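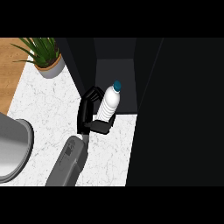

A simulated robot gripper holding a white bottle with a teal cap over a marble kitchen counter.

Robot teaching by demonstration

Robot teaching by demonstration is a group of methods in which a person shows a robot how to carry out a task, and the robot's control program is then built from the recorded motion. The person may move the arm directly by hand, or may steer it from a distance with a control device. The methods are used in factories, in research on household robots, and in computer simulation.

Hand guiding

In hand guiding, also called kinesthetic teaching, the operator takes hold of the arm and moves it through the task while its joints are set to give way under light force. Joint positions are stored many times per second. The method needs little training and gives the operator a direct sense of the arm's reach and weight. It is less suited to tasks that need two arms at once, and the operator's own body may block the view of the robot's cameras.

Remote control

In remote control, or teleoperation, the operator does not touch the working arm. Commands come from a handheld controller, a glove, or a smaller copy of the arm known as a leader. Some systems track the operator's hands with a camera. Most setups limit speed and force in software. Delay between the command and the motion makes fine work harder – operators tend to respond by moving in short steps and waiting after each one.

Demonstrations in simulation

The same control devices can be connected to a simulated robot. Kitchens are a common setting, as they call for picking up, carrying, and placing objects of many shapes near fixed surfaces. A simulated scene can be reset to its exact starting state, and a recorded demonstration can be replayed with other lighting or other object positions. Contact is the main weak point. Friction between fingers and a smooth container is only approximated, and a grasp that holds in simulation may slip on a real arm.

The Pandura collection, kept by the Stokness laboratory, contains 3,083 demonstrations of kitchen tasks, of which 1,710 were recorded in simulation. The set covers 36 tasks and was last revised in September 2024. Its simulated part was recorded with Tutix, a teleoperation program that stores the operator's commands separately from the resulting motion.

Quality of demonstrations

Operators differ in speed, in choice of grasp, and in how often they pause. A policy trained on mixed recordings may copy the pauses along with the useful motion. Common practice is to trim idle time, to mark failed attempts, and to keep successful recoveries, in which the operator corrects a poor grasp and completes the task. The Negi format, used by several archives, reserves a separate field for such corrections.

See also

Imitation learning
Motion planning
Telerobotics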